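The Case for the Almost Empty Desk
A tray, a plant and a lot of white tabletop

2018-08-07

Gediminas Dzene sold his filing cabinet in January and has not replaced it. The desk he works at now has no drawers at all. It is a white rectangle on four legs, and when he sits down at it in the morning he brings what he needs and takes it away again when he stops.

"I had 50 pens," he says. "I used one of them. The others were mostly dried out, and I kept moving them from one side to the other to get at the lamp."

Dzene keeps the books for two restaurants and a tile importer, so he is no stranger to paper. His old desk was deep, dark brown and inherited from an uncle. It held receipts, three staplers, a box of cables and a radio. He describes working at it as working in the gap. The gap was the width of a keyboard, and it got a little smaller each year.

Plenty of people are going the same way. Small desks and plain tables are easy to find secondhand, and many of those buying them are getting rid of something larger. What they put back on top tends to be very little: one shallow tray, one plant, maybe one small thing they like to look at.

The tray does most of the work. Zubaida Warraich, who runs the home goods shop Bugti, keeps hers next to the register and sells them from a shelf by the door. She steers people toward a low rim. A deep box fills up from the bottom and the bottom layer is never seen again, she says, while a shallow tray is full as soon as you can't see the base. At that point you have to deal with it.

"People ask me for dividers," she says. "I tell them to try it without for a month. Keys, a pen, the letter you have to answer today. You don't need a wall between those."

Rounded corners are worth having too. They wipe clean with one pass of a cloth, where a square corner collects eraser crumbs and dust. Tan, beige and gray hide scuffs better than white does. If the desk is white, a tray in a warmer color also gives your eye a place to land, and you are more likely to drop your keys in it when you come home.

Where it goes is a matter of habit. Warraich puts hers at the back left. Dzene puts his in the middle of the desk at night, on purpose, so that he has to move it before he can start work. Whatever is in it gets handled then. 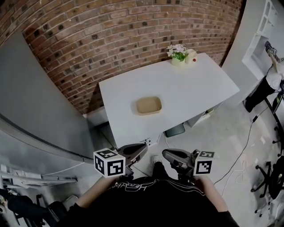 Plants are the second thing people keep, and the one they argue about. Fouzia Afridi writes grant applications from a desk in her hallway and has gone through several ferns. She has settled on a small flowering plant in a cream pot, set at the far end where her elbow can't reach it. Her rule is that the pot should be no wider than her hand. Anything bigger starts to push the work forward, toward the edge.

She also learned to put a saucer under it. White desktops show water rings, and a ring that sits under a pot for weeks may not come out. For fresh marks, a damp cloth and a drop of dish soap will do. For ink, she uses a little rubbing alcohol on a cotton ball, after testing it on the underside first.

The wall behind matters more than she expected. Hers is bare brick, and it sheds. A fine red dust comes down along the back of the desk every week or so, more in winter when the heat is on. She pulled the desk out by the width of a finger and that took care of most of it. A coat of clear masonry sealer would take care of the rest, but she likes the look of it dry and would rather sweep.

The third thing is harder to give advice on. It is the object with no job, or not much of one. Dzene has a brass bell. Afridi has a timer shaped like an egg that she has never set. Widad Zoubi, who shares a studio and restores old picture frames, says everyone should be allowed one of these and that two is where the trouble begins – the second one brings a third.

Zoubi's own desk is used for messy work, and she clears it completely at the end of each day. Tools go in a cart. Glue goes in a cupboard. She leaves out the tray and nothing else. It takes her four minutes, and she does it even when she plans to pick up the same frame in the morning.

"If I leave it, I come in and start in the middle," she says. "I'd like to start at the start."

She admits it doesn't suit every job. A colleague who builds models leaves his pieces where they lie for weeks, under a sheet, and would lose his place if he put them away. For him she suggests a second surface, even a folding one, so that the mail and the coffee have somewhere else to go.

For anyone who wants to try it, Warraich suggests taking everything off the desk and putting it in a box on the floor. Work as usual. When you need something, get it out of the box, and when you are done, leave it on the desk. After two weeks, look at what is still in the box. Dzene did this with his uncle's desk before he sold it. The radio was still in there, along with all three staplers. He kept the radio and put it in the kitchen.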